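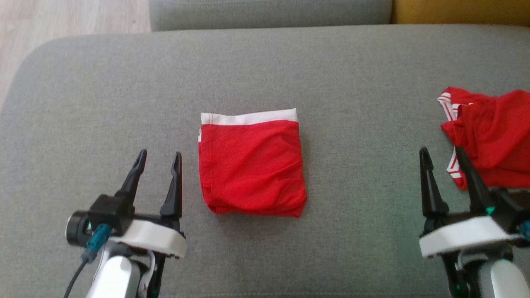
Hiyori Ueda objected to our first draft of these rules on the grounds that a folding standard written around tables would be useless the moment a robot walked into a living room. People fold on beds and sofas, she wrote in the margin, and if the rules only make sense on a flat white tabletop then they are rules about tabletops. She was right, and most of what follows in this section was rewritten after that note.

16 August 2022
By Nabila Krishnan and Hiyori Ueda

4. Working rules for two-arm folding on soft furniture

Figure 3. Two-arm garment folding on a sofa seat. A folded pair of red boxer briefs lies between the open grippers, with the white waistband along its top edge; a second, crumpled pair lies to the right.

4.1 Scope

The rules in this section cover small garments folded by two parallel grippers on upholstered seats, mattresses and similar padded surfaces. They were written for the Tulonetti collection, which holds 1,565 folding episodes, and they have since been taken up with small changes at our second site in Balis. We are delighted by how well they have traveled. A rule that works for one operator in one room is a habit. Seeing the same wording followed by people who had never met us, on furniture we had never touched, was one of the real pleasures of the project.

We leave out large items such as sheets and bath towels, anything with buttons or zippers, and folding in the air. Those need their own rules and we hope somebody writes them soon.

4.2 Why soft surfaces need separate rules

On a hard table, a gripper that comes down a little too far meets the table and stops. The contact is easy to read in the motor current and most controllers handle it well. On a seat cushion the same mistake produces a slow, gentle push that looks a lot like success. The fingers sink in, the fabric of the cushion bunches up between them, and the robot closes on the garment and the upholstery together. When the arm lifts, the garment comes up and so does the cushion cover, and whatever fold was in progress is ruined.

Cushions also have shape. The seat in Figure 3 has a rounded corner, and there is a crease where it meets the backrest. A garment placed near such an edge can slide, and a sleeve or leg opening tucked into a crease is hard to see and harder to pull out. None of this is a reason to stay away from sofas. We find soft surfaces much more interesting than tables, and policies trained on them have been a joy to test. But an operator has to know where the trouble starts.

4.3 Placement rules

P1. The folding area is the open middle of one seat cushion. Work does not cross a seam between cushions.

P2. The garment being folded and the garments still waiting must be visibly apart. In Figure 3 a stretch of bare cushion separates the folded bundle from the crumpled pair, and that gap is the thing to look at. We first asked for a gap "large enough for the hand," and operators read this in every possible way. The current wording asks that a gripper with its fingers fully open could be set down in the gap without touching either garment.

P3. Waiting garments stay on one side for the whole episode. Which side does not matter, but switching sides halfway does, and an episode in which it happens is marked and set aside.

P4. Throw pillows and backrest cushions may stay where the household keeps them. In an early version we cleared them all away. The resulting policies did beautifully until they met a pillow, and we put the pillows back.

4.4 Folding rules

F1. The waistband is the reference edge. On underwear, shorts and pajama bottoms the waistband is usually the stiffest and straightest part of the garment, and on many of them it differs in color from the body. Align it first, and judge the rest of the fold against it.

F2. Both grippers open fully before the arms move away from a finished fold. Partly open fingers catch on elastic. This single rule did more for our repeat-fold count than any other change we made, and it costs almost no time!

F3. Smooth only once. A second smoothing pass on a soft surface tends to drag the lower layer along with the upper one. Small wrinkles in the body of the garment are accepted. We want to be firm about this, as operators who take pride in their work (ours certainly do) will go on patting a garment long after it meets the acceptance rule.

F4. Fingertips approach the garment at an angle and close above the cushion surface. Straight-down approaches are reserved for thick fabric such as sweatshirts.

F5. If the upholstery is pinched, open, back away, and begin the grasp again. Do not pull through. The recovery is kept in the episode and labeled as a recovery.

The last part of F5 caused the longest argument in the group. One reading of good practice says that training episodes should be clean and that mistakes belong in a separate folder. We tried it. Of the first 129 episodes in which the upholstery was pinched, we removed every one, and the policy trained on the remainder had no idea what to do with a cushion cover between its fingers. It kept lifting. With the recoveries put back and labeled, it learned to let go. Watching a robot notice the wrong kind of resistance and open its hand again is wonderful, and we played the recording far more often than the analysis required.

4.5 Acceptance of a fold

A folded garment is accepted when it satisfies all of the following:

A1. The outline is close to a rectangle when viewed from above.

A2. The reference edge is continuous and lies along one side of the bundle. It may extend a little past the body of the garment at one end.

A3. No part of the garment hangs over the front of the seat or reaches the crease at the back.

A4. The bundle stays together after both grippers have let go.

Note that A2 allows some overhang. An early rule asked for the waistband to be flush at both ends, and reviewers rejected folds that any of us would have put straight into a drawer. Elastic pulls and relaxes as it pleases. A standard for housework should be set where people doing housework would set it, and we took the question to people at home, showing them finished folds and asking only whether they would put the item away as it was. Their answers were more generous than ours in nearly every case, and the wording above follows them.

A1 remains the loosest of the four. We tried a numerical test on the outline and gave it up, as it punished rumpled lower edges that bothered no one. Two reviewers now judge each fold separately, and a third looks at it when they differ.

4.6 Rules for views and lighting

The overhead view must include both grippers and the complete folding area at the start of the episode. Garments waiting their turn may be partly outside the view, as in Figure 3, provided enough is showing for the policy to find them. Wrist views are recorded wherever the hardware supports them and are checked for a clear line to the fingertips before each session.

For lighting we ask only for what an ordinary room provides. Soft, even light is preferred, but lamps may be on and curtains may be open. A hard shadow across the garment is noted in the log and does not disqualify the episode.

Color deserves a word here. A bright red garment on light gray upholstery is an easy case for segmentation, and it would be possible to build a very impressive-looking dataset from such pairs alone. Each session must therefore include at least one garment close in color to the surface beneath it. The Nair subset was collected entirely under this requirement, and it has been the most useful part of the data for its size.

4.7 Care of the home and the people in it

Several of our rooms are in homes that people live in, and rules of courtesy belong in a technical standard as much as rules about waistbands. Garments are clean and are supplied by the project. Fingertips are wiped before every session on pale fabric. Seats are checked for pulled threads afterward, and any damage is written down and shown to the household the same day. Arms are parked clear of the seat before anyone sits down. People may stop a session whenever they like and need not say why.

4.8 How well the rules were followed

Seven operators worked from the written rules without coaching. We reviewed 74 of their episodes in full against every rule above. Placement was followed almost everywhere. F3 was broken most often, always in the direction of too much smoothing, and F2 was broken mainly late in long sessions. The Clasent checklist, a single page that hangs beside the operator's station, was rearranged as a result so that F2 and F3 now appear at the top in larger type.

We see plenty of room for improvement. The gap in P2 could be checked automatically before an episode begins, and a first version of that check is planned for September. The acceptance rules should be tried on socks, where there is no agreement even among the authors on what a good fold looks like. Groups working with other grippers are warmly invited to use this text, change what does not fit, and send us the changed wording along with the episodes that made the change necessary.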